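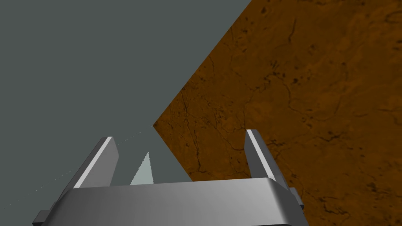
Gripper in a computer simulation

Call for reviewers: plain-language lease and letter templates

Eltard publishes free document templates for small landlords, tenants and owners of small shops. Our library has 1,764 templates at this moment. Most of them are letters: notice of moving out, request for repair, receipt for a deposit, permission to sublet. Many were written years ago by different authors, and the quality is not equal. Before we move the library to the new site in November, we want people from outside to read the lease section and tell us where it is hard to understand.

We are looking for up to 67 reviewers. You do not need to be a lawyer. We have lawyers for the legal part, and they will check every change after you. We need persons who have signed a lease, or given one to somebody to sign, and who remember which parts made them stop and read again.

What you will do

Each reviewer receives a package of 3 templates. You read each one from the start to the end, fill in the blank fields as if you would really use it, and mark each sentence that is not clear to you. Then you answer a short form. The form asks, for instance, if you knew what to write in the field "premises", and if you could find the last day for giving notice.

The work is done at home, on a computer or on paper. If you choose paper, please say so in your application and we will mail the package with a return envelope. You have two weeks from the day you receive it.

After the reading there is one telephone call with a member of our editing team. We will ask you to explain your marks. You do not have to prepare anything for it, but please keep your copy near you.

Who can apply

You must be 18 years or older and live in the United States. You must be able to read English without a translator. If English is your second language you are very welcome — a large part of the people who download our letters are in the same situation, and so are two of our editors.

We have three groups, and you should write in your application to which one you belong:

Tenants, present or former, of an apartment, house or room
Owners who rent out one or more units without a management company
Persons who rent a shop, workshop or office for their own business

Employees of Eltard, and of our partners Wenia and Datent, cannot take part. The same is valid for people who took part in the review of the Maddocks letter collection, because a part of that text was used again in the lease section.

Payment

Each reviewer is paid $200 after the form is received and the call is finished. Payment is by check or bank transfer. If you return only a part of the package we can not pay the full amount, so please apply only when you have the time. You will be treated as an independent contractor and you are responsible for your own taxes.

Your marks and answers belong to Eltard after payment. We may use your comments in the new templates, but we do not print your name. Please do not fill in the templates with real names or your real address — invented ones are better for everybody.

How to apply

Send a message through the contact page with the subject "Lease reviewer". Write your group, your state, if you prefer computer or paper, and a few sentences about a lease or a letter that gave you difficulty. A résumé is not necessary. Applications from all three groups are read together, and we answer to everyone, also when the answer is no.

Questions about the work can be sent to the same page with the subject "Lease question". We can not give legal advice about your own lease.

Posted 9 April 2023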